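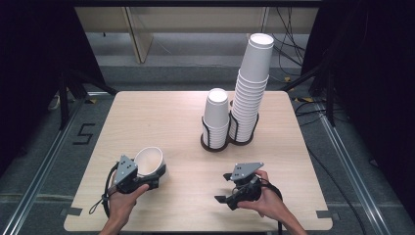 Paper cups at table 5, with a gripper in each hand.

Lellwood staff newsletter, May

Cup stacking moves to the trial bay

The Vuten trial has been running for 3 weeks and the first job, restocking paper cups in wire holders, now has 2,310 recordings. Each one is made by a person working with a pair of hand-held grippers. Stidavance will use them to train the arms planned for the Chisholm canteen line.

Eighteen people from canteen supply have signed up for shifts so far. Geert Hoekstra, who used to do the morning restock, says the slow part was learning to stop using his fingers. "You squeeze too hard and the cup folds. After a day or two you ease off."

Several of you have asked about hours. Viera Havlíček has confirmed that restock shifts stay as they are until the arms are installed, and that time in the bay is paid at the normal rate. Anyone whose tasks change after that will be offered retraining on loading and checks. Bilal Shboul would like wrist or shoulder soreness reported the same day, please.

The next job is trays and lids. To put your name down, speak to Mieke Mertens before Sunday. The rota is on the board by the lockers.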